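Wikgate Opens Beverage Preparation Room for Hospitality Trainees

The Wikgate Center for Hospitality Training has opened a dedicated beverage preparation room at its Rakari campus, giving students in the food and drink service program a permanent place to practice measuring, mixing and bottling. The room came into regular use in June and replaces a shared counter at the rear of the teaching kitchen.

The center's board approved the project following a review of practical teaching space. The review found that beverage classes were regularly shortened when the kitchen was needed for lunch service, and that bottles and small tools had to be packed away and brought out again for each group. Under the new arrangement, supplies remain in the room between classes, and students work at white tables with ingredients kept toward the back and the front left open for preparation.

"Students learn this work by repeating it, and they need a surface that is ready when they arrive," said Gaurav Nishad, head of practical instruction at the center. "We asked for a plain room with good tables and sufficient storage, and that is what has been provided."
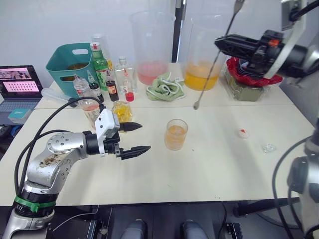
The beverage unit of the program runs for 30 hours and is required of all first-year students. It begins with the handling of glassware and the reading of labels, then moves to measuring by jigger and by eye, stirring with a long bar spoon, and the preparation of mixed drinks in single servings. Non-alcoholic recipes account for most of the unit. Citrus drinks are introduced first, as small errors in proportion are easily tasted and can be corrected within the same class.

Instructors assess each student on the finished drink and on the condition of the work surface at the end of the exercise. Caps must be returned to their bottles, spoons rinsed and set aside, and spills wiped before the next recipe is started. Students who do not meet the standard repeat the exercise at the following class without penalty.

The second part of the unit covers syrups, cordials and other prepared mixers. Students learn to heat and strain a basic syrup, transfer it to a clean bottle, and label it with its contents and the time of preparation. They are also taught to check a bottle before use by lifting it to the light, and to grip it low on the body when pouring so that the neck remains clear of the hand.

According to Gaurav Lodhi, who coordinates the unit, bottling is the part of the course that employers mention most often. "A new employee may not be asked to design a drink for a long time," Lodhi said. "The same employee will be asked to refill and check bottles on the first evening, and will be expected to do it neatly."

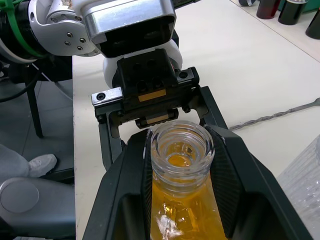
Uniyal, a regional supplier of catering equipment, provided shelving and storage containers for the room at reduced cost. Glassware and bar tools were purchased from the center's annual equipment fund. Wosora, which operates a group of hotel restaurants, has agreed to accept students for short placements once they have completed the unit, and its senior bar staff will visit the campus to observe final assessments.

The room is scheduled for use by four student groups during the current term. Each group attends two classes a week, with an additional open practice period beginning at 3 p.m. for students preparing for assessment. Places in the open period are limited and must be requested through the program office. Students are asked to bring a clean apron and closed shoes. All other items are supplied.

The center has also revised its storage rules in connection with the move. Opened bottles are to be capped and returned to the back of the table or to the shelves at the end of each class. Prepared syrups must be refrigerated, and any bottle without a label will be discarded. Glassware found to be chipped is to be handed to the instructor and recorded before it is removed from use.

A short evening course for members of the public will be offered in the same room if demand allows. The proposed course would cover soft drinks, fruit syrups and simple table service, and no previous training would be required. The center has received 800 inquiries concerning its evening program as a whole during the past year, and beverage preparation was among the subjects requested.

Details of fees and enrollment for the evening course will be published by the program office when the timetable has been confirmed. Current students may obtain the revised storage rules and the open practice schedule from the reception desk at the Rakari campus.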